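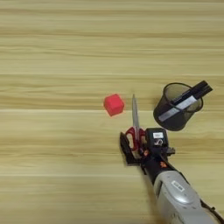 Figure 1. Red cube on a wooden tabletop.

Reading Log Project: Narrative Tense and Reading Pace in a Historical Novel
Natanael Vieira and Austra Paju
Supervisor: Dr Þórarinsdóttir

1. Purpose
The project tests whether readers slow down when a historical novel changes from past to present tense. The text used was The Salt Warden by Tavano, set in the port of Ivthorpe during a long dispute over harbour dues. It was chosen for its length (376 pages) and for its structure: Part One is in the past tense, Part Two in the present, and the narrator is the same in both.

2. Method
Both authors read the whole novel in the Noltik paperback edition. Start and stop times were written in a log at each sitting, with the page numbers. Sittings shorter than one chapter were left out of the pace figures but kept in the log. Notes were made in pencil in the margin and copied out later under three headings: speaker unclear, time unclear, other.

The change of tense falls on page 113. Chapter lengths are similar on either side of it, so no correction was made for length.

3. Results
Both readers slowed down after page 113. Vieira returned to his earlier pace within four chapters. Paju did not do so until page 253, where the trial begins and most of the text is dialogue.

Most notes in Part Two came under 'speaker unclear'. The author often writes 'he' for the warden even when another man was named last - a habit already present in Part One, but less frequent there. Few notes concerned time.

4. Discussion
The slower pace cannot be put down to tense alone. The pronoun habit grows stronger at the same point, and the two effects were not separated. Paju also read most of Part Two in the evening, after 9 p.m., while Vieira kept to mornings.

With only two readers the results are descriptive. A better test would rewrite one chapter in the other tense and give each version to a separate group.

5. Further work
Dr Þórarinsdóttir has suggested using a short story in place of a novel. The logs will be typed up by the end of May, and the margin notes will be sorted again by a reader who has not seen the pace figures.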